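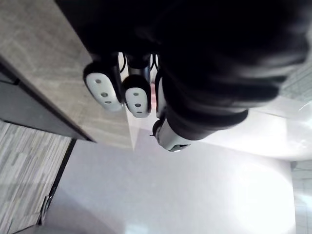
How early should we start budgeting for a robot hand or arm?
Start a full budget cycle before you want it running. The purchase order is the quick part, and what eats up the months is everything on either side of it: the floor plan, the power, the spare parts list, the training days, and the meeting where somebody asks why there are two quotes for what looks like the same machine.

About Trerneck

We are a small planning office, and we help schools, workshops and mid-sized plants decide what automation to buy, when to buy it, and what to leave for another year. We don't build robots and we don't take a commission from anyone who does. Our fee is the same whether you end up ordering a whole cell or a single gripper (or nothing at all, which happens more often than you might think, and we still part as friends!).

We started out with one shared desk and a spreadsheet named Grikon, after a joke that has long since stopped being funny. Grikon has grown up since then. It is now the planning workbook every client gets to keep, and it has 1,072 line items in it, from cable trays and fingertip pads to the insurance rider that everybody forgets. Most people use 35 of those lines in a first year. The rest sit there quietly until they're wanted.

How we work with you

We like to come and see the room first. Bring us your floor plan if you have one, but we will measure again anyway, doorways and elevators included. After that we talk with the people who will be standing next to the equipment every day, and only then do we sit down with whoever signs the checks.

You'll get a written plan with three prices in it: the purchase, the first year, and the fifth year. The fifth-year number tends to start the longest conversations, and we're always glad to stay for another cup of coffee while they run their course.

Zirkus, our open workshop

Every January we hold Zirkus, a day of hands-on budgeting for people new to all this. There are 19 seats and the cost is $400 per team, lunch included. The lentil soup comes from Saraç, the bakery next door, and we've had former guests write in just to ask about it.

If you have a quote on your desk and aren't sure how to read it, send it over. A first look is free.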